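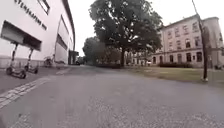 Getting here in the new year

Quick one before everybody disappears again. Office is open half days this week, back to normal hours after that.

Scooters and bikes: please park on the paved area by the building and keep the path itself clear. Upright, on the stand, side by side if there's more than one. We had three complaints since July about scooters left lying across the path – one from a delivery driver, two from people with strollers. Not asking for much!

Bikes can go along the wall further down. Leave room at the entrance, the Swanson van still needs to get up to the door and it does not turn well.

Charging: no scooter batteries in the hallway or the kitchen. Use the Kilovari lockers in the basement, there are 10 of them, first come first served. Code is the same as the copy room. If a locker is stuck call 3070, dont force it.

Lost a helmet? Gray one handed in last week, size medium. Tatu Ndung'u has it in room 629 – stop by before noon.

More on the summer bike count next issue, ran out of room.

Posted 2021-12-27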